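Zorneck student arm project – bench safety check, May 2019
Checked by: Chih-ming Yuen

1. Emergency stop within reach of operator: OK
2. Gripper fingers seated, no play at the base: OK
3. Speed limit set to 300 mm/s: OK. Was 900 at the start of the session – reset before power-on. 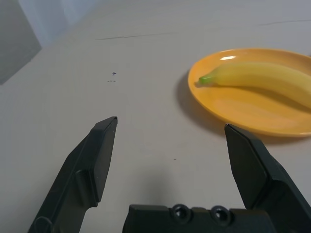 4. Table clear of loose tools: OK. Wipe down before each run.
5. Wrist cable strain relief: RECHECK. Tie is worn; replace before run 347.
6. Second person present during motion: OK

Arm may be used at the reduced speed. Item 5 open – assigned to Fimano team.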